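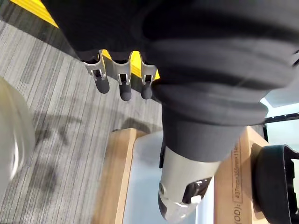 The Jenolwood Tidy-Up: Gallery

Tuesday, June 11, 2024

I was asked to put together a page on the great Jenolwood tidy-up, and I said yes before reading the plan. The plan is called Flenda. It promises a calmer workroom in 6 sessions, and the handout that comes with it uses the word "flow" on every page. I have lived through label makers, color codes and a pegboard that fell on the kettle, so forgive me if I wait for July before I clap.

On the top picture

Dark gray cloth in broad folds, with a bit of floor showing between the fingers. Flenda says creases are "visual noise." I say cloth creases, and I would like to see the handout that stops it.

On the floor

Bukola Adebisi wants everything off it by the end of session four. I asked where everything goes and was told "up." We have one set of shelves and they were full in March.

On the budget

$918 for bins and hooks. Elínborg Arnardóttir thinks that is fair and has the receipts in a folder. I have seen the folder and it is very neat. I still think we could have thrown out the broken stools first and then found out how many bins we needed.

On the labels

The starter pack came with 2000 of them. If we own that many kinds of thing, labels are the wrong place to start. Bukola wants them in capitals. Elínborg doesn't. Session two went mostly on this.

On the Štěpánek cabinet

It stays, apparently. The bottom drawer sticks and the key is missing, but everyone likes the color. Flenda has a rule about keeping what you use, and I have asked twice when somebody last opened it.

What comes next

Session three is the back wall and the Koda boxes. Bring gloves, and if you left a gray umbrella by the door, please come and get it before it gets a label.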